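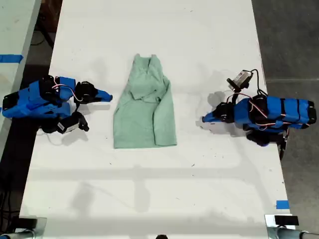

Nellmont Midweight Pullover Hoodie

Style 2,767
Unisex, adult sizes XS to 3XL
Sold blank, for printing, embroidery or wear as is

The Nellmont Midweight is a pullover hoodie for shops, schools and teams that order in quantity and reorder the same colors later. The fabric is a cotton and polyester blend fleece with a brushed inside. It is warm enough for spring and fall outdoors and light enough to wear indoors all day.

The cut is regular. Most people take the size they wear in a T-shirt. If you plan to wear it over a heavy shirt, go up one. The body is slightly longer in the back than in the front, and the sleeves are set in at the shoulder.

Fabric and construction

Cotton and polyester blend fleece, cotton on the face side
Brushed inside
Two-layer hood, no lining seam at the crown
Flat drawcord, same color as the body, knotted ends
Front pouch pocket with bar tacks at the corners
Rib knit cuffs and hem
Twin-needle stitching at the armholes, neck and waist
Tear-away neck label

The fleece is knitted at the Biltel mill and dyed there in the piece before cutting. Each dye lot has its own number, printed on the carton and on the packing slip. If you need a second order to match the first as closely as possible, send us the lot number and we will check what is left. Once a lot is gone, the next one may be a shade lighter or darker.

Colors

Sage, Slate, Navy, Black, Oatmeal, Brick, Heather Gray, Pine

Pine returned to the line in April and now comes in all sizes. Oatmeal and Heather Gray contain more polyester than the solid colors, so test your ink on one piece first if you are screen printing. Brick is not stocked in 3XL.

Sizing

Measure a hoodie you already own. Lay it flat, measure straight across the chest an inch below the armholes, and compare that to the size sheet packed with every sample. Expect a little shrinkage in length after the first wash and almost none in width. Sizes XS and S share the same hood pattern. From M up, the hood is cut deeper.

Printing and embroidery

The face is smooth enough for most screen print designs, including small type. Use a low-bleed ink on Brick, Navy and Black. For heat transfer, press the garment for a few seconds first to drive out moisture, and keep the platen clear of the pocket seam and the drawcord eyelets. Those are the two places where we see uneven transfers.

For embroidery, a medium cutaway backing works well on the left chest. Large filled designs on the back tend to pucker after washing. A patch is a better choice there.

The usual print area on the front sits above the pocket. On XS and S it is shorter than many people expect, so check your artwork against the smallest size in the order. The hood hangs over the top of the back print, and most decorators start the design a few inches below the neck seam.

Care

Machine wash cold, inside out
Do not bleach
Tumble dry low or hang dry
Do not iron over a print
Do not dry clean

Wash dark colors separately the first two times. Some loose fiber from the brushed inside will come off in the first wash and collect in the lint trap. It tapers off after that.

Packing and minimums

Hoodies are folded and packed 20 to a carton, one size and one color per carton. Mixed cartons are available on orders of 200 pieces or more for a small packing charge, shown at checkout. Orders of 2,000 pieces or more are quoted separately and can be dyed to a color of your choice. Custom dye orders cannot be canceled after the lab dip is approved.

Single samples can be ordered in any stock color. The cost of one sample is credited against your first full carton.

Shipping and returns

Stock orders received before noon leave our warehouse the same working day. Unprinted, unwashed garments can be returned in full cartons within thirty days. We cannot take back anything that has been decorated, even if the print came out wrong, so please check sizes and colors when the cartons arrive. If a garment has a sewing or fabric fault, set it aside before printing and send us a photo of the fault along with the carton number.

Other styles in this fleece

Nellmont Midweight Zip Hoodie
Nellmont Midweight Crewneck
Nellmont Youth Pullover Hoodie (Sage, Navy, Black and Heather Gray only)

The Omow Heavyweight uses a thicker fleece with a looser cut and is listed under Winter. Its greens and grays are dyed to a different standard and should not be ordered as a match for this style.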